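Fletside Hockey Club

Fletside Hockey Club is an amateur field hockey club that enters men's and women's teams in the Drurkia League. It was formed in 2000 by the merger of two smaller clubs, Bárány and Fernska, which had shared a pitch for several seasons.

Organization

The club has 126 playing members. First-team home matches are played on Saturday on a water-based artificial surface. The season begins in April. Each side fields 11 players, with rolling substitutions under league rules.

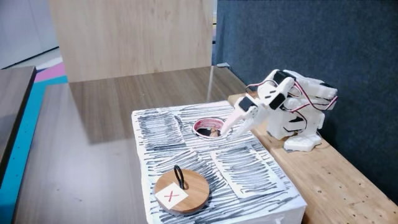
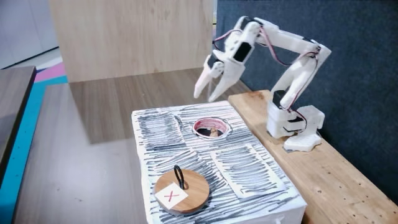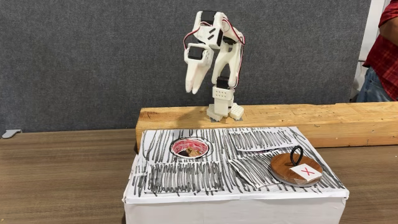
Playing record

The men's team spent its first seasons in the second division and won promotion under Corey Lowther, a defender who served as captain and later as coach. Lowther used a zonal press with two deep midfielders - a system the club has kept with minor changes.

The women's team has played in the top division without a break since the merger. Its record scorer is Mahlet Sisay, a forward with 99 league goals, most of them from penalty corners. Sisay succeeded Lowther as head of coaching and moved junior training to the main pitch.

Colors

The home kit is dark green with white socks, taken from Bárány. The away kit is yellow, the former Fernska color. Goalkeepers of both teams wear orange.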